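Primary turnout in Pandham, why so low?

tallyho_9
07/10/2019
2000 registered, 200 voted. Both parties ran the same guy basically — pro base, pro Hoketti contract. Who do I vote for in March

inskip_mom
Disagree. Skendow wants the contract audited. Read her platform

tallyho_9
Read it. Audited, not ended. Big diffrence

greywagon
5 years of audits allready. Still paying

inskip_mom
so stay home then? great plan

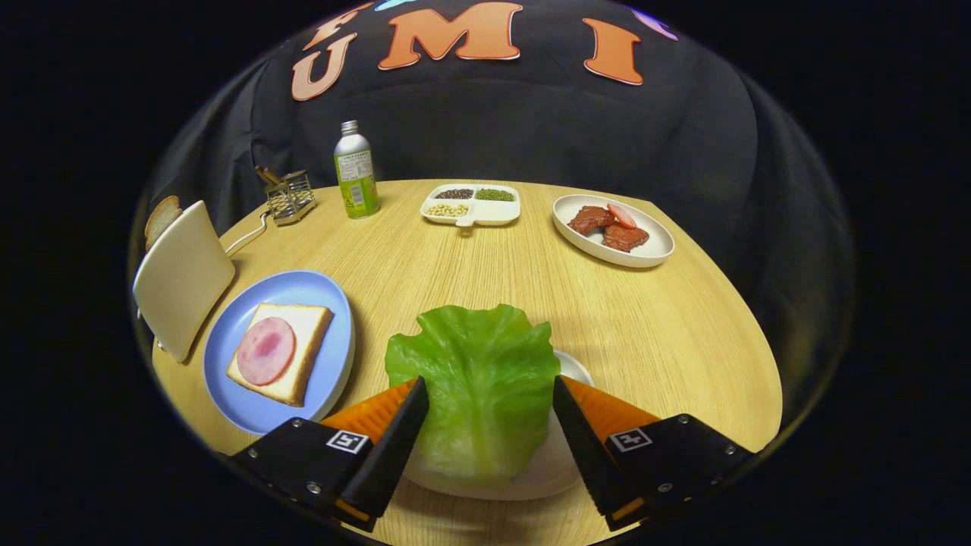

tallyho_9
Didnt say that. Writing in a name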